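How to Follow a Border or Island Dispute Without Getting Lost

By Warrick Sheehan

Most people run into a territorial dispute the same way. A headline says one government "rejects" or "protests" something another government did, there are a few place names you have never heard of, and the last paragraph says the matter goes back a long way. This page sets out a way of reading that kind of news so you come out knowing more than when you started. You need a notebook or a plain text file, a decent map, and an hour or so on a Saturday.

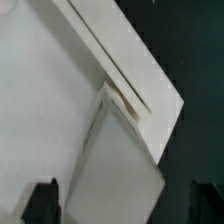
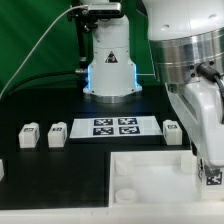
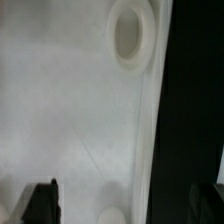

I used to teach this as an evening class with Maiara Bittencourt, and the steps are the ones we settled on after a few rounds. Do them in order the first time. After that you can skip what you don't need.

Step 1. Write down exactly what is claimed

Start with one sentence for each side. It should say what land or water the side wants and on what grounds. "Country A says the islands are part of its northern province under a treaty it signed with a third country" is a good sentence. "Country A wants the islands back" is a poor one, as the word "back" already takes a side.

If you can't write the sentence from the article in front of you, the article didn't tell you. That happens a lot. Go to the foreign ministry website for each country and look for a page on the subject. Many ministries keep one, often in English, and it will give you the claim in the form the government wants it heard. Read both before you read anyone's commentary.

Step 2. Find out who is there now

Claims and control are separate things, and news reports mix them up. Make two columns, one headed "claims" and one headed "holds." Under "holds," put whoever runs the place day to day. Look for these signs:

Who collects taxes there
Whose police or coast guard shows up
Which currency is used in shops
Whose permit you need to visit

Sometimes the answer is split. One side may run the main town and the other may patrol the water. Write that down as it is and don't try to tidy it.

An uninhabited island needs a little more care. There may be a lighthouse, a weather station or a flag, and each side will say it proves something. Put these under "holds" with a question mark until you have read what the other side says about them.

Step 3. Make a list of the names

Nearly every disputed place has at least two names, and the name a writer picks can tell you which maps they were looking at. It can also just mean they copied a wire report. Keep a short list with all the names side by side and the language each comes from. You will need it when you search, because a search on one name will mostly bring up sources from one side.

Check spellings too. A name carried over from another alphabet can be written several ways. Cleiton Assunção, who took the class the second time we ran it, spent most of a week thinking he was reading about two different reefs.

Step 4. Build a short timeline

Keep it short. You want the treaties, the wars, the changes of control and the last serious round of talks. Leave out speeches and visits unless something was signed. For each entry, write the year, what happened, and where you read it.

When you find a treaty, look for the text. Most of the important ones are online, in the United Nations Treaty Series or in a national archive. Find the article that deals with territory and read that article in full. Then check three things: who signed, who did not sign, and whether the places in dispute are named. A good number of arguments come from a treaty in which one side gave up an area without anybody writing down where that area ended.

If there is a second official language version and you know someone who reads it, ask them about the key sentence. The versions don't always match.

Step 5. Sort statements by who made them

Officials say a great deal and it doesn't all carry the same weight. I use 2 headings.

Formal. Diplomatic notes, signed joint statements, laws passed, court filings, letters to the United Nations. A government is on the record with these and will be held to them.

Informal. Press briefings, interviews, social media posts, remarks "by a source." These can be useful for tone but can be walked back by dinner time.

When a spokesman says talks are going well, put it under informal. When both sides put out the same text on the same day, put it under formal and read it twice, looking for what has been dropped since the last one.

Watch for stock phrases. "We took note of" is cool. "We regret" is a little stronger. "We strongly protest" usually means a formal protest has been made, or is about to be. A government that protests every time a ship goes by is partly doing it for the file. Staying silent for years can be used against it later, so the protest goes in even when no one expects a reply.

Step 6. Look at the map with your own eyes

Open a map that shows sea depth as well as land. Measure the distance from the disputed place to the nearest undisputed land on each side. Then look at what is around it - shipping lanes, fishing grounds, straits that stay open in winter.

For islands, find out whether they can support people. Under the law of the sea, a rock that cannot sustain human life or economic life of its own gets a much smaller zone of water around it than a full island does. This is why governments can spend so much time on whether something counts as a rock.

Be careful with map services. Some show different borders depending on the country you open them in. If a line is dotted, look up what the dots mean on that service.

Step 7. Ask what each side could sign

Go back to your sentences from Step 1. Under each, write what that government could agree to and still stay in office. It is guesswork, but it makes you look at the things that matter: public opinion, who lives there, who fishes there, and whether the constitution bars giving up territory. Some do, and that cuts down the options a lot.

The usual outcomes are a split, a joint zone, a court case, a lease, or leaving it alone while dealing with fishing and visas. Leaving it alone is by far the most common.

Keeping your notes up to date

Spend 15 minutes a month on it. Add anything formal to the timeline and skip the rest. If there is a sudden burst of news, wait 2 days before writing anything down, by which time the first reports will have been corrected or dropped.

Alcides Guerra keeps his on index cards and I keep mine in one long file. Either works. Put the source next to every line, even when you are sure you will remember it.

If you want to practice on something small first, pick a river border. Rivers move, the treaties are usually short, and there is often a boundary commission that publishes its minutes.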